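点検担当：Qiuyue Ye　立会い：Parvaneh Asadi
対象：学生プロジェクト「Usby」把持課題の実習スペース
実施：月曜、作業開始前と作業中

判定は「良」「要対応」「保留」の三つ。要対応の項目は次回の実習までに班で処置し、結果をこの表の下に追記すること。

## 1. ハンドグリッパー

- [x] 指先パッドのはがれ、欠け：良
- [x] 筐体のひび、ねじのゆるみ：良
- [x] マーカーキューブの固定：良。手で軽くゆすってがたつきなし
- [ ] カメラ部のブラケット：保留。右手用の締め付けをTangさんが再確認する
- [x] マーカー面の汚れ：良。乾いた布でふくこと。アルコールは印刷が薄くなるので使わない

コメント：先月の点検で左手用のパッドの端が浮いていたため、貼り直した。今回は問題なし。開閉回数の記録が2000回を超えたらパッドを交換する。記録表への記入漏れが2回分あった。

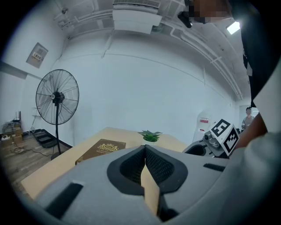 図1　グリッパー指先のパッドと、もう一台のマーカーキューブ

## 2. 電源・配線

- [ ] 床のケーブル：要対応。壁際でからまっている。束ねて壁に寄せる
- [ ] 机の左側の白いケーブル：要対応。床の上で輪になっており、足をかけるおそれがある。モールで固定するか経路を変える
- [x] 電源タップの差し込み：良
- [x] 分電盤の前に物を置いていない：良

コメント：ケーブルの件は前回も指摘している。担当をHaoran Qianに決めた。結束バンドは班の備品箱にある。足りなければ購入申請を出すこと。

## 3. 机と作業範囲

- [x] 机のぐらつき：良
- [x] 机上は課題で使う物だけ：良。本、鉢植え、カップ
- [x] 鉢植えの受け渡し動作は速度を落として行う：周知済み
- [ ] 壁際のペットボトル：要対応。床に積んだままにしない。箱に入れて棚へ移す
- [ ] 椅子の位置：保留。両腕を使う課題では、後ろに下がれる余裕を残すこと

コメント：カップは縁を両指ではさむ手順に統一した。課題1回の上限は40秒で、超えたらその回は中止にして初期位置に戻す。連続6回で休憩を入れる。
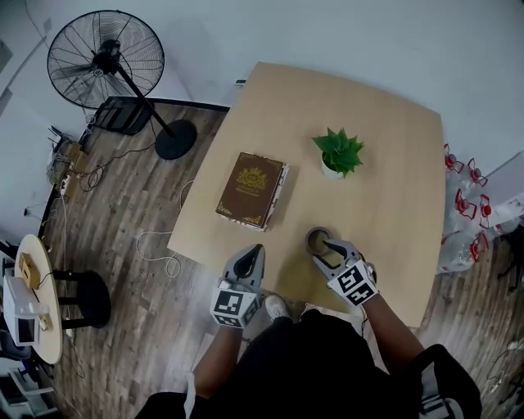 図2　机上の配置。カップは手前側、左右のグリッパーの間

## 4. 操作者

- [x] 袖口がグリッパーの可動部にかからない：良
- [x] 頭部装着機器のバンド：良。締めすぎないこと
- [x] 靴：良。サンダル不可
- [ ] 開始と中止の声かけ：要対応。中止の合図が聞こえにくいことがあった。「止め」に統一する

コメント：扇風機を強にすると声が通らない。作業中は弱で使う。室温が上がる場合はエアコンの設定で調整する。

## 5. 処置の分担

| 項目 | 担当 | 状態 |
|---|---|---|
| ブラケット再確認 | Jianhua Tang | 未 |
| ケーブル整理 | Haoran Qian | 未 |
| ペットボトル移動 | Ximeng Yan | 未 |
| 合図の統一 | 全員 | 口頭で連絡済み |

要対応は4件。ケーブルの2件が終わるまで、机の左側を通らないこと。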